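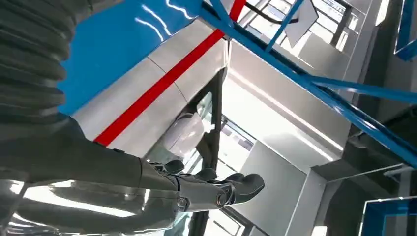

What does the Pamari wrist camera kit record?
It records video from a small camera at the wrist, along with the joint positions of the arm and hand, all stamped against one clock so that every picture can be matched to a movement.

Pamari wrist camera kit, for research groups

We began making this kit at Nasterham because our own method needed it, and we rather hoped that other people might find it handy too! The idea behind the method is simple enough: a policy is trained on wrist views alone, with no overhead camera at all, and then asked to reach towards a place it has only seen from the hand.

Our training set came to 578 recorded reaches, gathered in two very different buildings (the Millitwood hall was the brighter one, and we were glad of it). We kept back 37 for testing and never let the policy near them. Leaving the glare and the blurred views in the training set helped more than any of the clever filtering we tried first, and we had grown quite fond of that filtering.

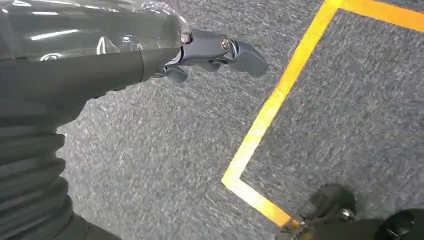 The other thing that helped was marking out the floor with tape. A plain taped corner gives the wrist view something steady to hold on to, and in our tests the reach error fell by almost 700 micrometres once the policy had learned to use it. We'd still like to see that repeated on another make of arm, so do write to us if you try it.

In the box: camera, bracket, 312 cm lead, recording software and our training notes.
Fits: Kovalchuk wrist plates, old and new pattern
Lead time: orders placed now go out in April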